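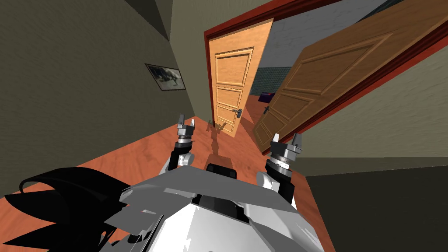
Recoating a wood floor means putting a fresh layer of clear finish over the old one without sanding down to bare wood. It suits a floor that has gone dull and has light scratches but no gray patches and no bare spots. A hallway is a good place to learn, and a narrow one that runs to an open doorway, as in the picture, decides most of the plan for you: start at one end, work with the boards in front of you, and back out through the door you can leave by. Pick that door before you open the can. In our house on Mesex Street the first try ended with me standing in the bathroom for most of an afternoon.

Last updated Saturday, April 4, 2020.

## Check that the floor can be recoated

Put a few drops of water on the floor in the most worn part of the hall and leave them for ten minutes. If they stay beaded up, the old finish is still doing its job. If they soak in and the wood turns dark, you need a full sanding, and the rest of this page won't help much.

Next, check for wax. Rub a small spot by the wall with a white rag and a little mineral spirits. A yellow or brown smear on the rag usually means wax or an oil soap. New finish won't hold on to either one. Wax can be taken off with mineral spirits and a lot of rags, but it is slow work, and I would do a test patch in a closet before committing to the whole hall.

If the house was built before 1978, treat the old finish and any painted trim as if they could contain lead until a test says otherwise. Ours was last refinished in 2000, according to the previous owner, but the baseboards are much older.

## What you need

- Water-based polyurethane (I use Cakano satin, number 3726 on the Gosling shelf)
- Floor cleaner with no wax or oil in it
- Sanding screens or maroon pads, and a pole sander
- A vacuum with a soft brush head
- Microfiber cloths
- A synthetic applicator pad on a pole
- A 2-inch synthetic brush for the edges
- Painter's tape, a dust mask, knee pads

Buy the finish and the applicator on the same trip and check the can for which type of pad it wants. Lambswool is sold right next to it and is meant for oil-based finishes.

## Clean first, then clean again

Take out everything that stands on the floor. Vacuum with the brush head, paying attention to the gap under the baseboards and the corners by each door jamb. Mop with the cleaner, rinse with a barely damp cloth, and let the floor dry. I wait overnight.

Tape off the baseboards and the thresholds. If a heating vent opens into the hall, turn the system off and cover the vent while you are abrading. Take the cover off again before you turn the heat back on.

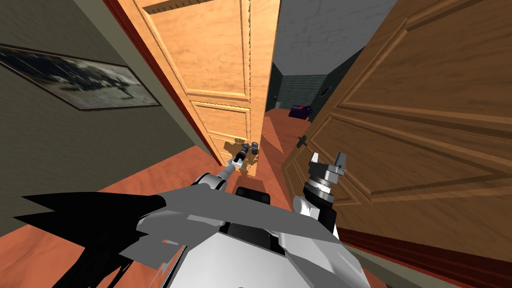 Dušan Sýkora wrote to say that he skips the tape on baseboards completely and wipes drips off with a damp rag as he goes, and that he has had a cleaner edge that way than he ever got from tape. It can work with water-based finish if you have a steady hand and the trim has a hard gloss paint on it. On flat paint the rag leaves a shiny mark. I still tape.

## Scuff the old finish

The new coat needs something to grip. You want an even haze with no shiny patches, and you don't want to cut through to wood. A worn-out screen is better than a new one. I once started with 80 grit, left scratches that showed through two coats, and have kept to 150 or finer since.

1. Work in the direction of the boards, with light pressure.
2. Do the edges and corners by hand with a folded piece of screen.
3. Vacuum, then look across the floor with a flashlight held low.
4. Go back over anything that still shines.

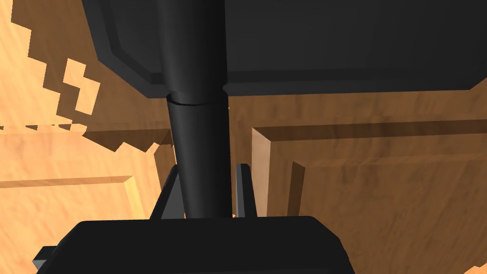

Dust is what ruins most of these jobs. After the last pass, vacuum twice, the second time across the boards, then wipe with a slightly damp microfiber cloth and keep changing to a clean one until it comes up with nothing on it. Wear clean socks from this point. Wait for the floor to dry fully.

## Put down the finish

Stir the can slowly with a flat stick, and never shake it. Pour what you need through a paper strainer into a tray.

1. Brush a strip along the walls, only as far ahead as you can keep wet. In a hall I do four or five feet at a time.
2. Wet the applicator, squeeze it out, and load it from the tray.
3. Pull the finish along the boards in one long stroke and overlap the next stroke by a couple of inches.
4. Leave it alone once it is down. Going back over finish that has started to set leaves drag marks.
5. Back out through the door you chose.

Leave the rest of the house quiet while it dries: no fans aimed at the floor, no sweeping in the next room. Open a window at the far end of the house if the weather is mild. I did our second coat in July and it set so fast that I had to work in shorter sections.

My can asks for a light scuff between coats if more than 8 hours have gone by. Other brands differ, and the Sirkari finish I used upstairs had its own schedule, so read the label.

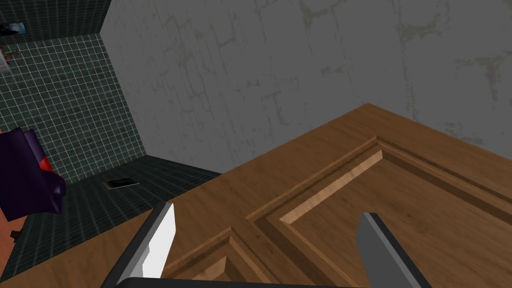 ## Afterward

Walk on it in socks the next day. Shoes and furniture can come back after three days, and rugs should wait two weeks or whatever the can says, whichever is longer. Put new felt pads on anything with legs before it goes back.

Pull the tape at a low angle. If it starts lifting the finish, score the line lightly with a utility knife first.

Save a small jar of the leftover finish, filled close to the top, with the date and the product number written on the lid. It will do for touching up a scratch later on.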